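Skip to content

We use cookies to make this site work and to see which posts get read. Accept / Manage choices

Getting my money back from a broker, part whatever

14 comments · Share

Right. Several of you emailed after the last one asking what happened with the complaint, so typing this up fast before work. Kettle's on. Forgive the spelling.

Quick recap if you're new. I had a stocks and shares account with a small outfit called Gutport. Moved there from a bigger place because a chap on the phone was nice to me. That really is the whole reason. He was called Eliécer Espinoza and he remembered I had a bad knee.

I told them I wanted boring. Wrote it on the form, even. Low risk, need the money in a few years for the roof and possibly a move nearer my sister. What I got was a big lump of something called Hasis, a note linked to a handful of shares in firms I'd never heard of, which pays nicely until one of them falls past a certain point and then pays you a lot less than you put in.

One of them fell past a certain point.

Loss was £2,377. Not the end of the world, I know. There are people who lose their house. But it was most of a year of putting a bit by, and I was cross, mainly with me.

So, the complaint. I wrote to Gutport in March. Kept it short after reading my first draft back, which was four pages and mentioned the knee. Second draft had dates, what I'd asked for, what they'd bought, what I wanted. One side of paper. Sent by email and by post, signed for.

Reply came back saying they were looking into it. Then nothing. Then a second letter saying they were still looking into it, signed by a different person. Then a phone call at ten to six in the evening from a Rezaul Sarkar, very polite, offering me a "goodwill gesture" of 20 per cent if I'd sign something that same day. I said could I have that in writing please. He said the offer was really a verbal one. I said then it's really a verbal no.

(I was shaking a bit, I don't mind saying.)

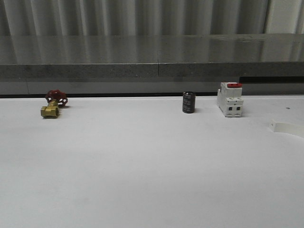
Rang my friend Sumaiya Gunawardena after that, who used to do back office at a bank and isn't scared of any of these people. She told me to ask for everything they held on me. Call recordings, notes, the risk questionnaire, the lot. You're entitled to your own data and they have to hand it over, you don't need a solicitor, you just ask. So I asked.

What turned up was a file of 42 pages, in no order whatsoever. I spread them over the living room carpet and got the dog shut out in the kitchen. Most of it dull. Copies of my passport, three of the same statement, a privacy notice. But the questionnaire was in there and it wasn't the one I filled in.

Well — it was and it wasn't. First page mine, my handwriting. The second page was typed, and where I'd ticked "cautious" it now said "balanced to adventurous". No signature on that page. No inital either. And there was a call note saying "client comfortable with capital at risk, wants better income" on a date I was in hospital having the knee done. I have the discharge letter! I keep everything, my late husband used to moan about it.

I'm not going to say what I think happened there, Sumaiya says don't, so I won't. Could be a muddle. They'd taken over another firm's clients, Mridha, the year before, and things do get mixed up when two lots of filing go into one cabinet.

Anyway I sent a second letter. Shorter than the first. Enclosed the copy of page two, the discharge letter, and asked them to explain. Said if I hadn't heard by the end of their eight weeks I'd be going to the ombudsman, which is free, and which I should of looked up at the very start.

They didn't make me wait that long. New letter, new name again, Sandamali Khan this time, and a different tone altogether. Full loss, plus interest, plus £3 for the postage, which made me laugh out loud in the hall. No admission of anything. I read it through slowly for the catch and then got Sumaiya to read it as well. She wanted one line changed, a bit about me not discussing it with "any third party or regulator". They took it out without a murmur.

Money landed last week.

Things I'd do differently, in case it helps. Ask for the file first, before the complaint even. Fill in forms in pen and photograph every page, both sides. Don't do anything on the phone, or if you do, write down the time and what was said while you're still holding the receiver. And look the person up on the register, it takes two minutes. I did it afterwards. Mr Espinoza isn't showing at Gutport any more, he seems to have gone somewhere called Foditz. No idea what they do there. I hope he's well, I suppose. He did send a card.

Nusrat Howlader asked in the comments last time if I'd move the rest out. Already have. Half in a plain tracker, half in a savings account paying not very much, and I check neither of them. Roof man is coming to quote, if he turns up. He's cancelled twice.

Got to run, bus in nine minutes and I can't find my other shoe.

14 comments · 6 shares

Get new posts by email. Enter your address and press Subscribe. You can unsubscribe whenever you like.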